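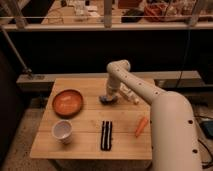 Attachment 1: wooden table and white arm

Hi, Salamatu Kwofie again, reopening my ticket about the Vumen price index tool. I teach an evening economics class and we use it to work out inflation from a pretend shopping basket. Since the January update my yearly rate comes out at 17 per cent when it should be 4 (I did it by hand, twice!). I've tried clearing the saved basket and logging in from another laptop, same answer both times.

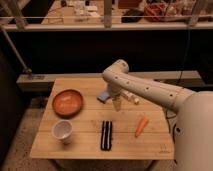

The weights are where I think it goes wrong. If I put in 11 goods they ought to add up to 100, and mine don't, they creep over as soon as I add a household item. Try it with a sponge, like the little blue one lying on the table, and give it a weight of 3. On my screen rent goes up as well, which can't be right?

Update, teatime: switched the base year back to the old one and the weights behave again. The rate's still wrong though, so please leave this open.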